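Print this thread | E-mail this thread

Can they do chores yet? (toy pickup, shop sorting etc)

furow_dad
Two kids, blocks everywhere, every night. Can a machine deal with this yet or is it all still demo stuff? Not asking for dishes. Just pick up, put in bin.

Yasir Niazi
Short answer no. Slow answer kinda. Two arms bolted down with everything in reach, sure. Your living room floor, no way.
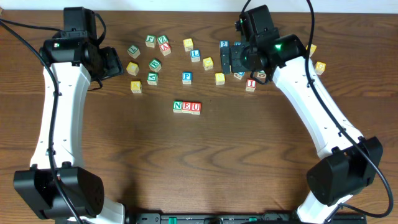 Picking up is the easy half anyway. Blocks are square, jaws like square. Try a sock. Or a block thats under another block.

inga_shop
Disagree – we sort castings at the Skelville shop with a pair of arms and they do fine. 3 jams in February. My nephew did worse lol

Yasir Niazi
Same castings every time tho? Same tray?

inga_shop
Well yes. Still a chore.

Ghazala Bangash
Thats the whole argument right there. Fixed tray = solved. House = not solved. Also who cleans up around the robot

calley1291
I'd take slow. If it runs all night while I sleep who cares if it needs 2 hours for one bin

furow_dad
Ok so buying a bigger bin. Thx all

Print | E-mail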